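Narkby 16 Bedside Shelf: Fitting and Use
Section 4. Fixing the shelf to the bed frame

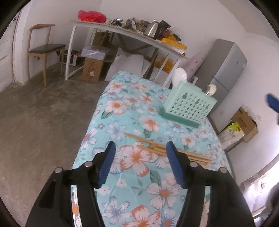
Read this section through once before you start. The shelf can be fitted by one person, but steps 5 to 8 are easier if a second person holds the tray level. Make sure the carton parts have been checked against the list in Section 2 and that the two arms have been put together as shown in Section 3.

The Narkby 16 fits bed frames with a flat side rail. It does not fit round tube rails unless the Brunet adaptor is used (sold separately, see Section 9). The tray is 400 mm long and can be fitted on either side of the bed.

Before you start

Strip back the bedding on the side where the shelf will go and slide the mattress away from the rail far enough to get both hands in. On a divan with drawers, choose a place where the arms will not stop the drawers from opening.

Wipe the rail with a dry cloth. Do not use polish or spray cleaner on the part of the rail that the clamp will grip.

Fitting the clamp

1. Turn both clamp knobs anticlockwise until the jaws are fully open.

2. Check that the felt pads are stuck down flat inside each jaw. Spare pads are in the small bag marked C.

3. Hang the clamp over the rail with the knobs facing the floor. The word TOP on the bracket must be the right way up and readable from outside the bed.

4. Tighten each knob by hand, a few turns at a time, going from one to the other so that the clamp closes evenly. Stop when it no longer slides along the rail. Do not use pliers or a wrench on the knobs.

Note: On painted metal rails the clamp may settle slightly. Check the knobs again the next day.

Fitting the tray

5. Lower the two arms into the slots in the bracket until both click.

6. Rest the tray on the arms with the raised lip facing away from the mattress.

7. Line up the holes under the tray with the holes in the arms and put in the four short bolts from bag B. Turn each one by hand first. If a bolt feels stiff, take it out and start again, as forcing it will strip the thread.

8. Put a spirit level or a glass of water on the tray and adjust the height screw at the back of the bracket until the tray is level.

9. Tighten the four bolts with the hex key.

10. Push the mattress back into place. It should touch the bracket without bending over it.

CAUTION: Do not sit or lean on the tray, or use it to pull yourself up. It is not a grab rail. Do not fit the shelf to a bunk bed, a cot or an adjustable bed with a motor.

CAUTION: Keep naked flames, heaters and kettles off the tray. Hot drinks should be in a cup with a lid.

Changing sides

To move the shelf to the other side of the bed, take off the tray, lift out the arms while pressing the two grey tabs, and loosen the clamp. Swap the arms left for right before refitting. The bracket stays the same way up.

Bedding

Quilts and blankets can hang over the rail once the shelf is on, but keep loose fabric out of the arm slots. With a thick winter quilt, raise the tray by one or two turns of the height screw so that the cloth does not drag.

Spare parts

Pads, bolts and knobs can be ordered from Lanska Home, Milport, quoting part 198 and the letter on the bag. Shelves made before January have a different knob, so please include the code printed under the tray.

Section 4 last revised 7/16/18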